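Club notes, week 18

5 March 2023

We got the arm back on the table this weekend after a month of mostly wiring and arguing about file names. The task for the Arklow round is clearing fruit into a bin. Each team gets 30 attempts, and a drop outside the bin counts as a miss. We call our program Frota. It started as a homework project and still has some homework in it. 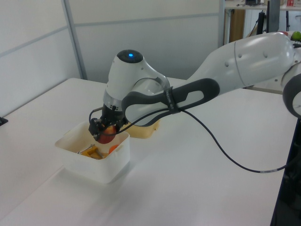
My part is the grasp code. The old version closed the fingers to the same width every time, fine for blocks and bad for fruit. Now each object has its own width and its own height to close at. Apples are the harder ones for me. If the fingers come down too high on the curve, the apple squirts out sideways and rolls – I have chased a few across the floor.

Tangerines give us a different problem. They are small, so an error in position that an apple would forgive means a finger lands on top of the peel. I spent most of October on that one and only fixed it by redoing the calibration from scratch.
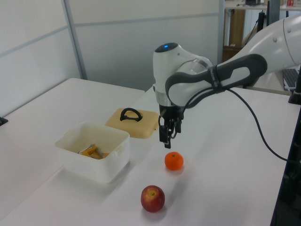

I also slowed down the last part of the approach. It costs us time on every pick, and the rules give 32 minutes for the whole round, so I'll have to get some of that back on the return move. The Vevstead team runs theirs much faster than we do. I'd like to see their numbers before I copy anything.

The order of picks is still set by hand. I want the program to choose, but that can wait until after Arklow.

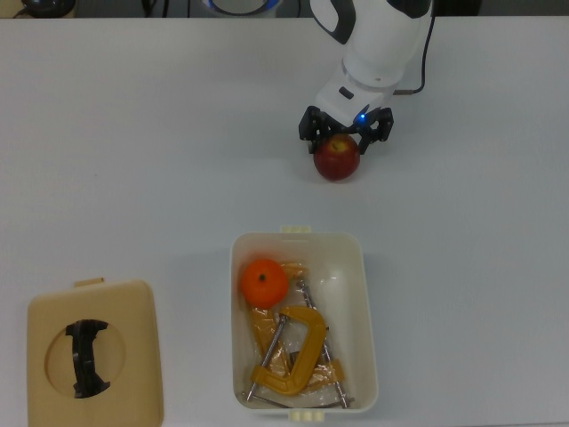
To do before next week

Save the new grasp widths to the shared folder.
Run a full set of 30 with the timer on.
Send the entry form to Filtico – they are handling sign-ups this year.
Write down the calibration steps so I don't have to remember them again.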